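About Vurkora

Who we are

Small shop, big floor. We started in February with two desks and one idea: robots that work in people's homes should learn from people doing the work by hand, and the people doing it should follow rules somebody wrote down. Umesh Awasthi runs the place and wrote most of the rules. Complaints to him.

What we do

We record everyday household tasks with hand-held grippers and turn the recordings into training data for home robots. Drawers, doors, cups, bedding. Customers are mostly robot makers, plus a couple of university labs. Over 250 tasks in the catalog so far, more every week.

Our house rules

We call them the Shehata rules, after the street we were on when we wrote them. There are 11. Used to be 9, we added two after a bad month with mislabeled sessions. Every new operator reads them out loud on day one. Yes really. The ones visitors ask about most:

Markers first. Check the cubes on both grippers before anything else. Scratched or peeling print, swap it, dont tape over it.

Both hands start in view and hold still until the recorder says go.

One task per take. If you drop something, finish the take, flag it, start over. No quiet fixes.

Normal speed. Open a drawer like you'd open it at home.

No faces without signed consent. Mirrors count. Windows at night count too.

Long hair tied back, closed shoes, no dangling jewelry.

Stop when your wrists say stop. Breaks are paid.

Anyone can call a halt, new hire or customer. No explaining needed till afterwards.

Full list goes out with every contract, so customers know exactly what they're getting and can hold us to it.

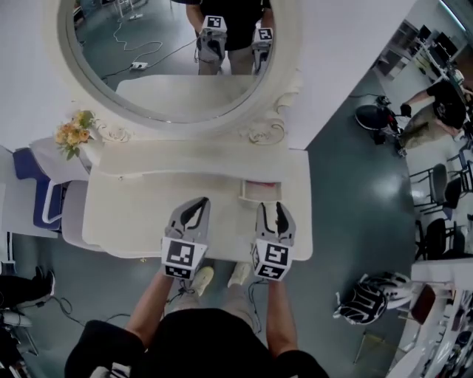 Furniture gets its own page in the rulebook. We want real pieces, the kind with odd curves and drawers that stick a little, and we rotate them between the main floor and our second site at Namusgate. Nothing stays in one spot long enough for a robot to memorize the room. Each piece has a card with size, finish and which takes it has been in.

Checking the work

Every session is reviewed by a second person who wasn't on the shoot. Reviewer can reject, operator can argue, Umesh breaks ties. Rejected takes are kept and labeled as rejected, they go in a seperate folder called Plalumach (long story, old project name, it stuck).

Working with us

We hire operators a few times a year. No robotics background needed, steady hands and patience help. Training is paid and takes place on site. Customers who want to see how we record can book a visit through the contact page, please wear closed shoes.

Rules last revised August 25, 2024.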